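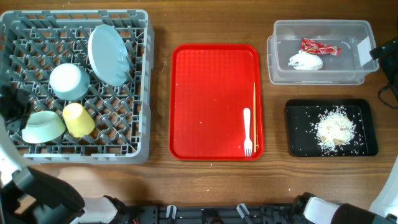 Dish rack, red tray, clear bin, black tray.

So I gave up my dishwasher in June and I have opinions now.

It didn't break, exactly. It started leaving a gritty film on the glasses, then it started humming for a while after it was done, and when I called the repair place over in Plikova they wanted 200 dollars just to come out and look at it. The thing was a Gerlach and older than my car. I said I'd think about it, and while I was thinking about it I washed the dishes by hand, and then I just sort of kept going.

The first week was awful! I kept saving everything up for the end of the day like I had with the machine, so at nine at night I'd be facing a mountain of plates with dried egg on them and the pan from lunch, and I hated every minute. My back hurt. My sleeves were soaked. I went to bed mad at a saucepan.

What fixed it was washing up right after eating, before I sit down anywhere. If I sit on the couch, it's over. A bowl that held oatmeal six minutes ago takes one swipe. The same bowl after a morning in the sink needs a chisel.

I also went back to how my grandmother did it, which is glasses first, then silverware, then plates, then anything greasy at the very end when the water's already a mess. I'd always done it in whatever order I grabbed things and wondered why my glasses were smeary. She also rinsed in a second tub, and I don't have the patience for that — sorry, Grandma — so I rinse under the tap and try not to let it run.

Soap! I've been through 2 kinds. The Promido one smells like a lemon candle and makes a gorgeous heap of suds, but it made my knuckles crack. The plain one from the Flirdale co-op barely foams and I kept adding more, convinced it wasn't doing anything. It was fine. I was just used to bubbles. I'm sticking with that one and wearing gloves for the big pans.

Drying is where I've gotten lazy. I used to stand there with a towel like I was on duty, and now I let everything air dry and put it away the next morning while the coffee goes. Bowls go upside down or you get a little pond in the bottom. I still towel the knives and the cast iron, and that's it.

On Sunday I had my sister's family over for lasagna and figured that would be the end of the experiment. I set the oven timer for 60 minutes when we started clearing, just to see, and we were done with a good chunk of it left, including the lasagna dish, which had been soaking through dessert. My nephew washed and talked the whole time about a video game I still don't understand. I haven't had that long a conversation with him in ages.

The Gerlach is still sitting under the counter, by the way. I keep baking sheets in it. They fit really well between the racks, and I'm a little worried about how attached I've gotten to the arrangement.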